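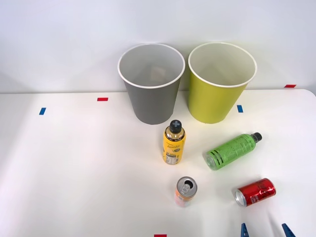
**Abb. 3:** Zwei Pappbecher, grau und gelbgrün, auf weißem Tisch.

### 4.2 Rücklauf und Fehlwürfe

Erhebung in der Kantine Atdale, April, Mittagsbetrieb. Pfandbecher aus dem System Findarska, daneben weiterhin Einwegbecher aus Pappe - beide zum gleichen Getränkepreis, Pfand separat ausgewiesen. Ausgegeben wurden im Zeitraum 1.140 Getränke, davon 832 im Pfandbecher. Der Rest Einweg. Nicht erfasst: mitgebrachte Tassen, Automatengetränke im Foyer.

Rückgabe der Pfandbecher am selben Tag überwiegend an der Geschirrstation, seltener am Automaten beim Ausgang. 109 Becher fehlten am Ende der Erhebung. Ob verloren, im Büro verblieben oder an einem anderen Standort abgegeben, lässt sich aus den Buchungsdaten nicht trennen (vgl. Abschnitt 3.1, Einschränkungen). 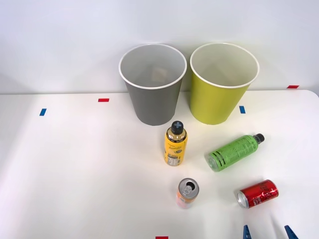 Bei den Einwegbechern interessierte vor allem die Sortierung. Die Beschilderung des Betreibers Mundimov nennt Pappbecher unter Restmüll, die Hausordnung dagegen unter Papier. Ein Widerspruch, der in den Interviews immer wieder auftauchte. Befragte entschieden nach eigener Auskunft meist nach Gefühl oder nach dem, was schon oben in der Tonne lag. Beschichtung war den wenigsten ein Begriff. 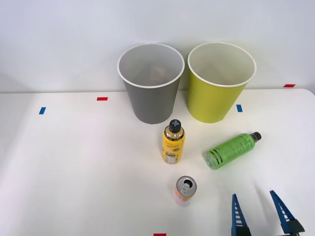 Dazu kommt der Inhalt. Servietten, Teebeutel, Zuckertütchen landen im Becher und werden mit ihm entsorgt, auch wenn die passende Tonne direkt danebensteht. McIver-Index (Fehlwurfanteil nach Gewicht) für die Papiertonne daher nur bedingt aussagekräftig - Feuchte verzerrt das Ergebniss. Korrektur siehe Anhang B. An einzelnen Tagen bis zu 31 Becher mit Fremdinhalt in einer Tonne.

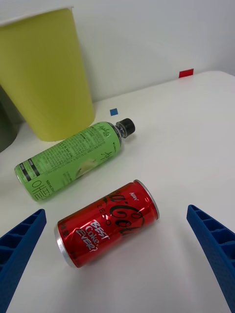
Für Flaschen und Dosen gilt das alles kaum. Gesetzliches Pfand, bekannter Weg, wenig Nachfragen. In den Interviews wurde der Unterschied fast durchgehend mit Gewohnheit begründet, nicht mit der Pfandhöhe. Das deckt sich nur teilweise mit den Annahmen aus Kapitel 2, dort war der finanzielle Anreiz als stärkster Faktor angesetzt. Offen bleibt der Einfluss der Wegstrecke: die Tonnen wurden während der Erhebung einmal umgestellt, leider ohne Protokol. Auswertung nach Tonnenstandort deshalb gestrichen, Auswertung nach Uhrzeit folgt in 4.3.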